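Fragen und Antworten zur Projektgruppe Greifen aus der Kiste

Stand: 2024-06-13

Was ist Flundel?
Flundel ist das studentische Projekt zum automatischen Greifen ungeordneter Teile. Es läuft über zwei Semester und endet mit der Teilnahme am Plidthorpe-Wettbewerb. Der Einstieg ist nur im Oktober möglich.

Wer kann teilnehmen?
Studierende der Fachrichtungen Maschinenbau, Elektrotechnik und Informatik ab dem 3. Semester. Programmierkenntnisse in Python oder C++ werden vorausgesetzt, Erfahrung mit Industrierobotern nicht.

Wie groß sind die Teams?
Ein Team besteht aus vier Personen. Einzelanmeldungen werden auf bestehende Teams verteilt.

Muss ich eine Sicherheitsunterweisung nachweisen?
Ja. Ohne gültige Unterweisung kein Zutritt zur Zelle, auch nicht zum Zuschauen. Sie gilt ein Jahr und wird beim ersten Termin angeboten.

Welche Aufgabe wird gestellt?
Der Roboter entnimmt Gegenstände aus einer Blechkiste und legt sie einzeln in der Ablage ab. Die Reihenfolge ist frei. Gewertet werden Entnahmen ohne Kollision mit der Kistenwand. 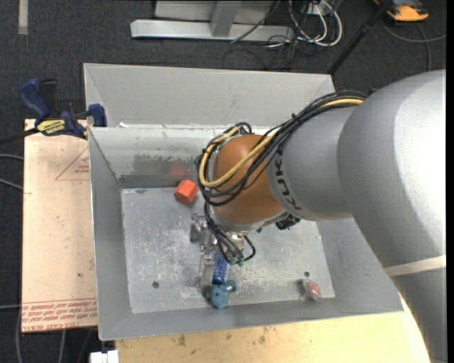 Welche Objekte kommen in die Kiste?
Der Objektsatz heißt Trultby und wird zu Semesterbeginn ausgegeben. Er ist bewusst uneinheitlich zusammengestellt, damit ein einzelnes Greifmodell nicht für alle Teile ausreicht. Der rotorange Block mit den schrägen Flächen bietet andere Kontaktflächen als der durchsichtig-rote Stern, dessen Zacken in der Punktwolke oft fehlen. Liegt ein Teil wie der Stern direkt an der Vorderwand, muss die Annäherung so geplant werden, dass die Finger die Wand nicht berühren. Zur Wertung kommen weitere Objekte hinzu, die vorher nicht bekannt gegeben werden.

Dürfen wir den Greifer umbauen?
Die Finger dürfen ersetzt werden, die Grundplatte nicht. Zeichnungen sind vor der Fertigung einzureichen. Schläuche und Leitungen sind nach jedem Umbau auf freie Bewegung zu prüfen - zuerst im Handbetrieb mit reduzierter Geschwindigkeit.

Welche Software wird verwendet?
Bewegungsplanung und Ablaufsteuerung laufen über das hauseigene Framework Zariņš. Die Griffplanung schreibt jedes Team selbst. Vortrainierte Netze sind zulässig, wenn Quelle und Lizenz im Bericht stehen.

Wie viele Griffversuche brauchen wir für das Training?
Für den Basisansatz sind 2.000 protokollierte Versuche vorgesehen, für die erweiterte Variante 3.000. Fehlgriffe gehören in den Datensatz und dürfen nicht gelöscht werden.

Wie wird die Leistung bewertet?
Anhand von Bericht, Quellcode und Abschlussvorführung. Die Platzierung beim Wettbewerb fließt nicht in die Note ein.

Was ist bei einer Kollision zu tun?
Not-Halt betätigen, Zelle nicht betreten, Betreuung verständigen. Nach der Freigabe ist die Kalibrierung zwischen Kamera und Roboter zu wiederholen. Der Vorfall wird mit Uhrzeit und Programmstand ins Zellenbuch eingetragen.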